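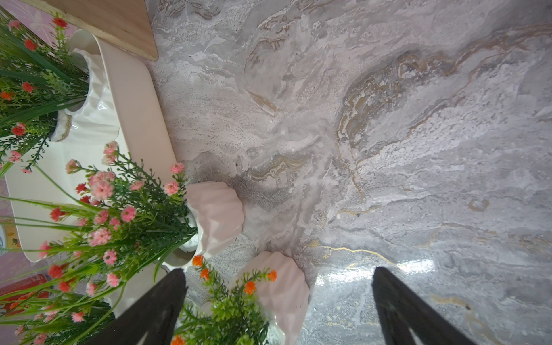 Potted artificial flower arrangement

A potted artificial flower arrangement is a small ornamental planting made from imitation stems and blooms fixed in a pot, usually ceramic. It is kept indoors on shelves, tables and windowsills, either alone or as part of a matched set. Sets are often stood together in a shallow tray.

Containers

Pots for artificial plants need no drainage hole, and most are smaller than those used for living plants of the same height. White glazed ceramic is common, in plain, fluted or faceted shapes. The filler, often pebbles or coloured gravel, hides the foam that grips the stems.

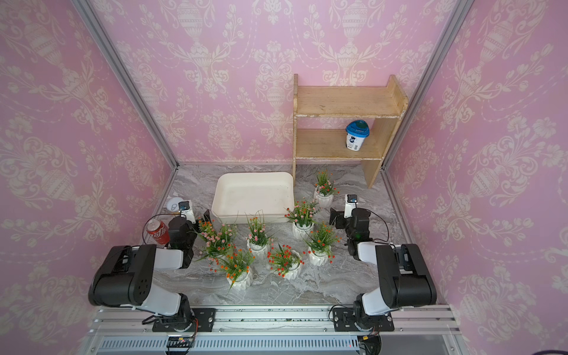
Grouping is the usual way of displaying small arrangements. Pots of one pattern are used to tie together flowers of different colours, and the taller stems are generally spread through the group. Seven white faceted pots set out on a marble-patterned floor, with pink, red and orange blooms among the green, read as one collection even when the spacing is uneven. Iona Sutherland, in her handbook Munduteo, recommends odd numbers for loose groups and even numbers for rows.

Trays

A tray keeps a set together and lets it be moved in one go for dusting. Rectangular trays with rounded corners and a low rim are widely used — a high rim hides the pots.
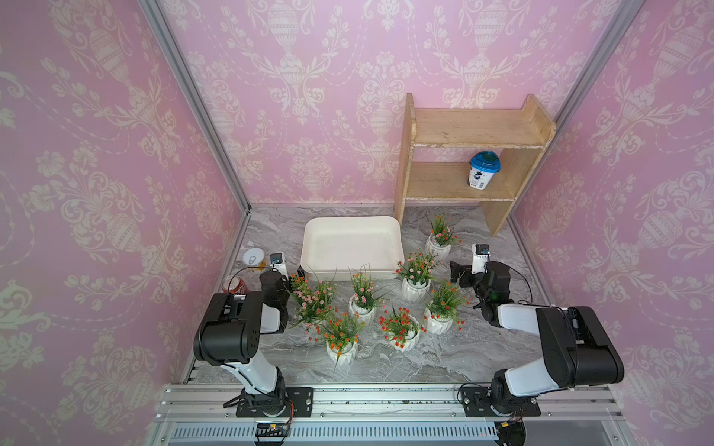
Trays are normally filled from one end, with the fullest arrangement placed first. The pots are lifted by the body, as the stems pull loose easily. Before filling, the tray is wiped out, and grit of the kind seen as faint specks in the bottom of the empty white one is brushed away so that the pots sit flat. Long grass-like blades are turned outward to keep them from tangling with the next pot.
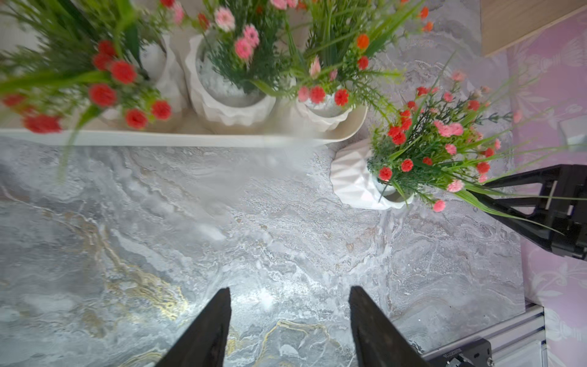 White faceted planters seated in a shallow tray, with pebble-like filler visible at two of the rims.

Care

Dust is removed with a soft brush or a hair dryer on its cool setting. Strong sunlight fades reds and pinks first. The Gerngate catalogue listed 214 stem patterns, 10 of them sold as fade-resistant.

See also

Dried flower arrangement
Cachepot
Silk flower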